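About Zavesetti

Zavesetti is a linen company in Rekusow. We rent, wash, fold and deliver towels for small hotels, swimming halls, hairdressers and yoga studios. At this moment we have 118 customers, and most of them are so near that we can be at their door before breakfast.

We began with kitchen cloths for two restaurants in the old part of the town. The restaurants asked if we could take their hand towels also, then a hairdresser on the same street asked, and so it became a company. The kitchen cloths are now only a small part of the work, but we still have them, and both restaurants are still with us.

What we do

You can rent towels from us or send us your own. Rented towels come from our stock, and we replace them when they are worn. Your own towels are washed separately from the stock and come back in a bag with your name on it. We do not mix the two, also not in busy weeks.

We have four sizes of towel: face, hand, bath and the long sauna towel. In white, all four are always available. Gray is available in hand and bath size, and in gray we also have the striped microfiber, which hairdressers like because it dries quickly and does not show hair color so much.

The fold

A customer sees the towel first when it lies on the shelf or on the bed, and for this reason we speak a lot about folding, maybe more than other laundries. Every towel must be flat before it is folded. The long edges are brought to the middle, the sides are closed over each other, and after this the towel is folded or rolled as the customer has asked. The open edges should look to the wall and the round edge to the room.

Our roll has a name, Skeltlow. It is a narrow roll, a bit flattened, made for open shelves and for baskets where towels stand upright. When it is made well, you can take one roll out and the neighbors stay in their place. Thick terry needs a looser Skeltlow than microfiber does. With striped towels the stripes must run along the roll. If they turn around it, the towel was started from the wrong side and we open it again.
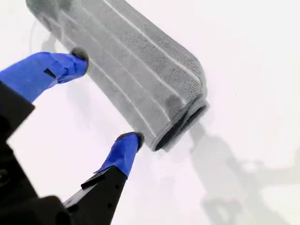

Gray towel with thin white stripes, the stripes lying along the bundle.
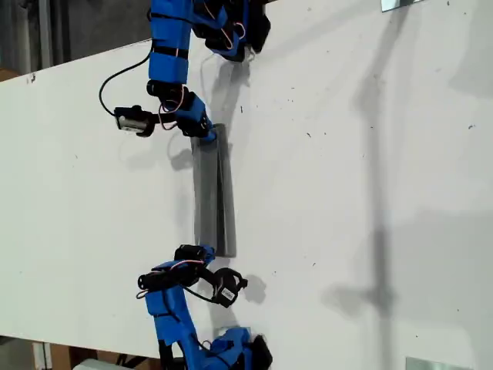
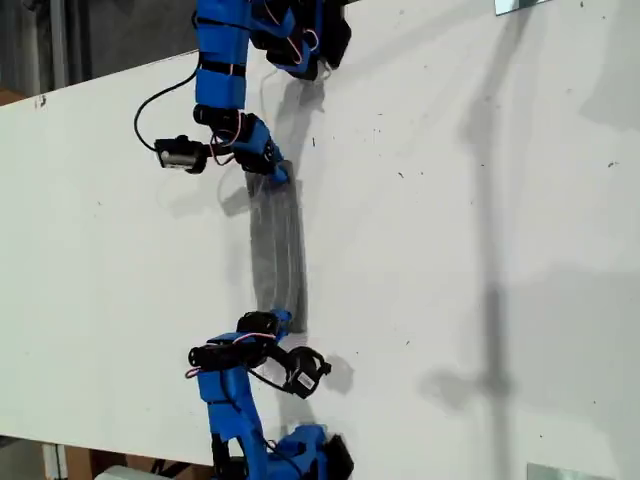 A guest house on our morning route wrote to us that the rolls were very nice on the shelf, but too high for the drawers in the upstairs rooms, and asked if the same towel could also come flat. It could, and since then we ask every new customer to measure the shelf or the drawer first. Please write the height and the depth on the order form. If you have both shelves and drawers, you can order one part rolled and one part flat, for the same price.

Checking and repair

Before a towel is packed, we look at both sides and at the hem. A towel with an open hem goes to the sewing table. A towel with a stain goes back to washing one time, and if the stain stays, the towel leaves the stock. We cut such towels into cleaning rags, and the Ó Briain bicycle workshop takes most of them. They prefer the terry ones.

Sometimes a mistake comes through in spite of this. Then please put the towel on top of your return bag, with a knot in one corner, so that we find it. You do not need to write an explanation. We take it off the bill.

Packing and delivery

Towels are packed in cloth bags, which go back and forth between you and us. Bath towels lie at the bottom, face towels at the top. Rolled towels travel in boxes - in a bag they lose their form. We ask you to return the boxes with the lid, because the lids are always fewer than the boxes and we do not understand where they stay.

We drive with two vans. The morning route goes through the center and along the river, the afternoon route goes to the villages on the hill side. In September, when the swimming halls open again after the cleaning weeks, both routes are longer and the afternoon van can be late. We call you if it will be more than a small delay.

Visiting us

Customers are welcome to see the folding tables and to feel the different qualities before they choose. Please call first. Parking is in the yard behind the building, and the entrance is the green door beside the ramp. Sample towels can be taken home and washed in your own machine, and we would like to have them back afterwards, also if you decide for another company.

Page last changed on July 7, 2025.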